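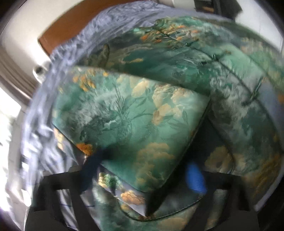 The teal and sage set, with the small orange flowers.

Posted in September by Jarmila Vaněk

I slept badly for most of the spring and summer. I would fall asleep fine, wake at 3 a.m. and lie there until it got light. My doctor ran the usual tests, found nothing, and told me to write things down for a while before we talked about pills. So I did, for 39 nights.

The notebook was a cheap one. Each morning I put down when I went to bed, when I woke up, what I had to drink after lunch and whether the window was open. I left out how I felt, which I think was a mistake, and I would include it if I did it again.

Coffee was the first thing that showed up. I had always said it didn't affect me. On days when I had a cup at Rullo after work, I was awake at three nearly every time. On days when I skipped it, I slept to five or later about half the time. I still go to Rullo, but I get the mint tea, and it's fine.

The second thing was heat. Our bedroom is on the west side and holds the sun until late. I had been sleeping under the same heavy comforter all year out of habit. I put it in the closet and bought a lighter cover from Plakby, in a print I wouldn't have picked five years ago. My husband thinks it looks like a hotel. He got used to it in a week.

I also tried a sleep app called Prirkance, which plays rain and gives you a score. I quit after 2 nights. Seeing a low number before breakfast made me more tired than I was. My sister swears by it, so take that for what it's worth.

Walking helped more than I expected. I started going up Arsenault Road after dinner, as far as the water tank and back. According to my phone that is 3,060 steps. On wet evenings I stayed home and did the dishes slowly.

I should say that I still wake up. Last night it was 4:20, and I lay there thinking about the gutters. But I went back to sleep, and in May I wouldn't have — I would have gotten up and answered email.

The doctor looked through the notebook for a minute or so and said to keep going. I have an appointment again after the holidays. In the meantime I need to find curtains that block the evening sun, and the window is an odd width, so I will probably have to sew them.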